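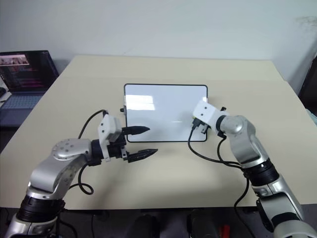
Bought the Mikero tabletop whiteboard because the backs of envelopes weren't working any more. I run a little homework table at Lillstead after school, mostly maths, and I need something to draw on that isn't a wall. Budget was tight. Had it a good few months now so this isn't a first impressions thing. It's small, rectangular, thin black edging, rounded corners, and there's a small black knob on either side. Wiped clean it looks very smart on a pale table. It is glossy though, and you can see the ceiling light sitting in the top left of it as a bright block, plus a fainter streak over the middle. More on that further down as it's my main moan.

What you get

Board and a very short leaflet. No pens, no cloth. I'd have liked one pen at that price (16 pounds, I paid full whack, my own money). Came well wrapped, corners fine. The leaflet is one side of paper with tiny drawings and I gave up on it, you don't really need it.

Writing on it

Good. Better than I thought for the money. Ink goes on without skipping and doesn't bead. I've tried three lots of pens:

Akix bullet tip, red and black. Best of the lot. Nice dark line, even when you're only drawing something small.

Leitão fine tip. Lovely for numbers but dries up fast if you leave the lid off, and children leave the lid off.

Cheap supermarket ones. Faint. Don't bother.

Red is what I use most. Shows up well from the other side of the table, black is a bit easier to read if the light's bad. It's a small board so you can't go mad. One sum and its working, or one shape with the sides labelled. Long division is a squeeze. If you've got big handwriting get the next size up.

Standing it up or laying it flat

I do both. Flat for when one child is writing, propped for when I want a few of them to look at it. Propped, it leans back slightly and you can still draw on it if you don't press too hard. Lean on it and it'll shift, so hold the edge with your other hand. On a slippery table I put a bit of rubber mat under, sorted.

Flat it's rock solid, nothing to say really. Knobs don't get in the way of writing, they're out at the sides. Sleeves catch on them now and then.

The glare

Right. The shine. Under a strong ceiling light you get white patches on the surface and whatever's behind them is hard to read. Propped up it's mostly the top left where I sit, so I've got into the habit of drawing low down. The little red triangle came out perfectly readable just below the middle, and the squiggle over by the right edge is clear enough too. Try to write a sentence along the top and you'll be tilting your head. Turning the board a bit helps. Turning the big light off helps more but then you're in the dark.

Oluf Ketilsson, who has the table after me, bought the same one and says the shine doesn't bother him at all. He's by the window. So depends where you are I supose.
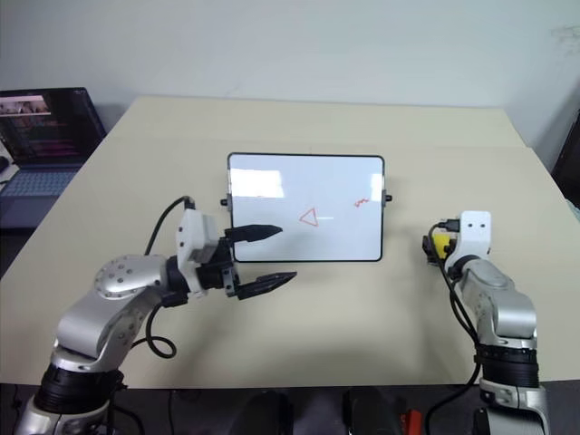
Cleaning

Dry cloth does it if you wipe the same day. Left overnight the red needs a damp cloth and a second go. Left over a weekend, spray. I've had one faint ghost of a number line that took 5 minutes of rubbing to shift, my own fault. No scratches yet that I can find. Fingerprints show a bit because of the gloss, not a big deal.

Anything else

Light enough for a six year old to carry. Fits in a tote bag. Black edging has stayed on, which can't be said for the last one I had, the trim came off that in a week. Mateja Vukčević asked if it would do for a shopping list in the kitchen and yes it would, but she'd want it away from the spotlights.

Would I buy again? Yes, and I'd buy pens at the same tme. Four stars, one off for the glare.

Posted July 12, 2021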